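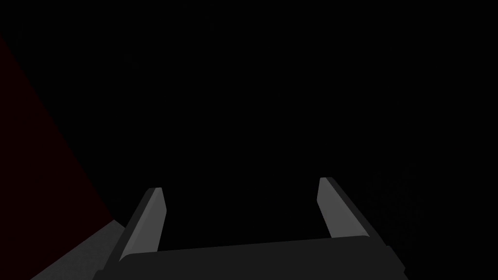

A simulated two-fingered gripper, fingers apart.

Ynyr Samuel drew 27 of the icons on the Bendo keyboard, and he'd like people to calm down about it.

"They call it a language," he says over coffee in Clesden. "It's a picture of a kettle."

He joined Rowlands as a junior artist in July and was handed a list of 80 subjects. Most were dropped. The company says its icons "bring people closer", a claim I put to him twice.

"Closer to what? My mum sends me the kettle when she wants a phone call. She could just phone."

Rowlands also says users picked the final colours. Samuel remembers a survey with 601 replies and a favourite, a warm grey, that never shipped.

"Marketing liked blue," he says. He's now at Mostska, drawing weather symbols.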